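The Hem Comes Last

The owner of Lindholm, a two-room repair shop for old clothes, has strong views on the 1920s and stronger ones on hangers. She has been mending beaded dresses for 20 years and would like everyone to stop hanging them up.

"A beaded dress is a bag of glass held together by a very tired net," she says. "You put that on a wire hanger and walk away, and gravity does the rest. Then you bring it to me and say it was like that when you bought it."

We met on a wet afternoon in May, when the wedding season was sending her a steady supply of grandmothers' frocks. She made coffee, told me to keep it well away from the chiffon, and spent the next hour watching my cup.

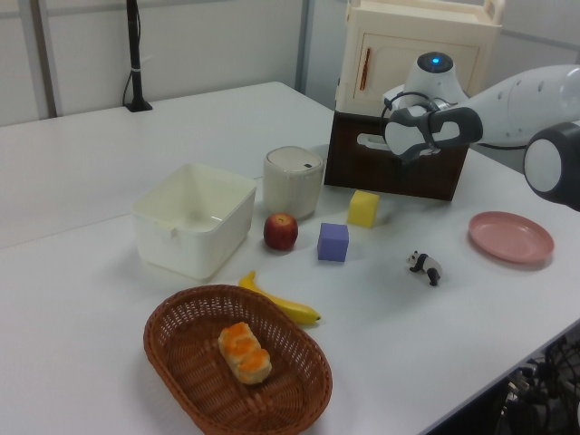
What people get wrong about flappers

Nearly everything, in her opinion. The fringe is mostly a costume shop idea. So is the very short skirt.

"The hem went up, it came down, it went up again, and even at its highest you were looking at the knee if the lady sat down carelessly," she says. "People come in wanting me to take eight inches off a real one. I ask them to leave."

Does she really?

"I ask them to think about it in the doorway."

The dress she talks about most came from Ornia, a dressmaking house that, by her account, turned out good evening wear for people who couldn't quite afford Paris. It arrived in a grocery bag. She spent 900 hours on it, a figure she knows only because the client asked for an itemized bill and she was feeling spiteful. Most of the time went into backing the silk, which had split at both shoulders.

"Beads are easy. Beads are just boring. It's the cloth that breaks your heart."

She buys her silk net from Vadero and her needles wherever she can get them. She goes through 4 packs a month and has found some of them again in her own sleeves.

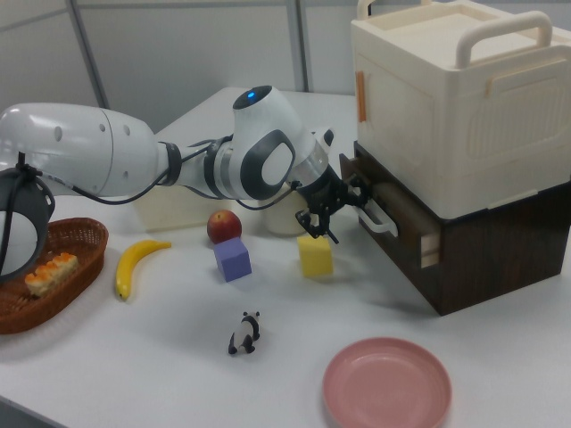

CARE AND STORAGE

Her advice is short and she gives it whether or not you ask. Lay the dress flat. Use acid-free tissue, plenty of it, and pad the folds. Don't spray anything on it. If you must wear it, don't dance, a rule she admits takes some of the point out of a dance dress.

"I wore one once, a black Mavum with jet down the front," she says. "I stood against a wall for 2 hours like a coat stand. Lovely evening. I lost three beads getting into the cab."

She found two of them. She is still cross about the third.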